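Rapport de projet, deuxième semestre : on compare deux pinces (et on s'attache à l'une des deux)
Rendu le 31 mai 2024
Groupe : Nhàn Lại, Wiroj Kaewkla, et moi, Crescencio Cordero

Bon, je reprends là où le rapport intermédiaire s'arrêtait, c'est-à-dire au moment où on avait enfin deux pinces qui s'ouvraient et se fermaient quand on le leur demandait. La première, on l'appelle Stoveck : deux doigts parallèles, une course réglable, du costaud. La seconde, Rametti, a des doigts souples imprimés par Nhàn, et elle a changé de forme tellement de fois que je ne sais plus quelle version est dans le dépôt (la dernière, normalement !). Les deux se montent sur le même bras, avec la même petite caméra au poignet, et c'est Wiroj qui a écrit le contrôleur, baptisé Eveck un soir de fatigue.

La question de départ était simple : laquelle des deux range le mieux des pièces dans un emballage moulé, avec des creux à la forme des objets ? On avait d'abord pensé à des cubes, comme l'année dernière, mais franchement un cube ça pardonne tout. Un creux arrondi, ça ne pardonne rien, surtout quand la pièce arrive un peu de travers.

Le protocole
On a prévu 500 essais par pince, à la même vitesse, avec 4 positions de départ pour chaque pièce. Un essai compte comme réussi si la pièce est au fond de son logement et que le bras n'a pas forcé. Pour Stoveck on est allés au bout. Pour Rametti on s'est arrêtés à 313, un doigt s'est fendu à la base et il n'y avait plus de filament souple à l'atelier, donc toutes les comparaisons qui suivent sont en pourcentage, et celles de Rametti sont à prendre avec un peu plus de prudence.

Ce que ça donne
Stoveck réussit 71 % de ses essais, Rametti 83 %. Je m'attendais à l'inverse, je l'avoue ! Sur les prises elles-mêmes, Stoveck est meilleure, elle ne lâche presque jamais. Mais à la dépose elle est raide : si la pièce touche le bord du creux, elle reste coincée dessus et le contrôleur coupe. Les doigts souples, eux, se laissent pousser, la pièce glisse et finit souvent par tomber en place toute seule. Par contre pour les pièces lisses et lourdes, Rametti est vraiment pénible, ça pivote entre les doigts pendant le trajet.

La caméra, ou comment on a perdu deux semaines
Là je m'étale un peu parce que c'est la partie qui nous a coûté le plus. Eveck cherche les contours des logements vides avant chaque dépose, et le blanc sur blanc, c'est l'enfer. Les creux ne se distinguent que par leurs ombres grises, et si on sature l'exposition il ne reste plus rien. On a enregistré 1,087 images du calage en changeant la lumière et l'angle du poignet, puis Nhàn les a triées à la main (merci, vraiment). Le plus agaçant, c'étaient les faux positifs : le relief ovale du panneau du haut passait régulièrement pour un logement, alors que c'est une bosse. Les petits croquis au trait gris, juste en dessous, sont trop pâles pour gêner une fois le seuil bien réglé.
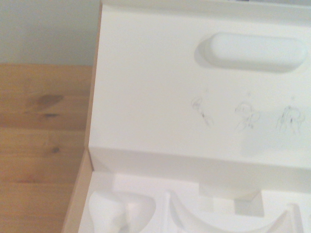 Hòa Doãn trouve qu'on a pris le problème à l'envers : selon lui, il aurait fallu fixer une seconde caméra au-dessus du plan de travail, repérer la boîte une bonne fois pour toutes, et ne garder celle du poignet que pour les derniers centimètres. Il ajoute que nos 83 % mélangent deux choses, la qualité des doigts et celle de la détection, et que sans un essai avec des positions données à la main on ne peut pas les séparer.

Il a raison sur le second point, et ça m'embête. On a fait une petite série à positions fixes avec Stoveck, mais pas avec Rametti, à cause du doigt fendu. Pour la caméra fixe je suis moins convaincu, le bras masque la boîte dès qu'il s'approche, Wiroj l'avait essayé en début de semestre et il perdait le repère sans arrêt.

À faire si quelqu'un reprend le projet
Réimprimer les doigts avec une base plus épaisse, refaire la série à positions fixes, et remplacer la lampe de bureau par un éclairage rasant qu'on ne déplace plus. Nhàn garde les fichiers des doigts jusqu'en août, ensuite ils seront sur le disque du labo avec le code d'Eveck et les images triées.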